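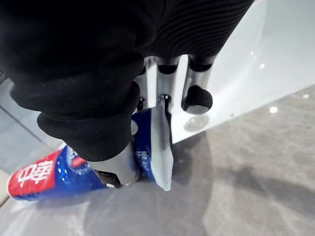

Levelling a Second-Hand Air Hockey Table: Project Report

Home | Projects | Reports | Workshop Hours | Contact

Search this site Go

January 12, 2019
By Dilruba Karunaratne and Khải Ung

Background

The student lounge in Katene Hall owns one air hockey table, a Vukdale, bought used and complained about ever since. The puck drifts towards the window end. Players who lose at that end blame the table, and players who win at it talk about their wrists. We proposed to find out which group was right, and our supervisor approved the project faster than we had expected.

Method

We checked the surface with a long spirit level and then with a puck released by hand at the centre spot, fan on, no push. We did 386 releases before adjusting anything and 394 afterwards. The numbers should have matched. Khải lost track during a fire drill and then refused to stop.

The legs have screw feet, three of which turn. The fourth had been painted in place by a previous owner and needed an evening of penetrating oil and bad language. We also cleared the air holes with a fine drill bit held in the fingers, a job we recommend to anyone who finds ironing too exciting.

Results

Before adjustment, most pucks went to the window end and stayed there. Afterwards they wandered off in all directions, as a puck on a level table should. One patch near the left goal still slows the puck down. We think the top is slightly bowed, and we lack both the tools and the nerve to take it off.

The fan was fine. We had written a whole section of the proposal about replacing the fan with a Prellero unit, and it has been moved to the appendix out of respect.

Problems

The score counter, made by Cleltell, awards a goal when somebody leans on the rail. This was outside our scope and we left it alone, though it cost Dilruba a match.

Further work

We would like to repeat the releases in April, when the heating is off, to see whether the floor moves. The lounge has asked us to look at the table football next. We have asked for marks first.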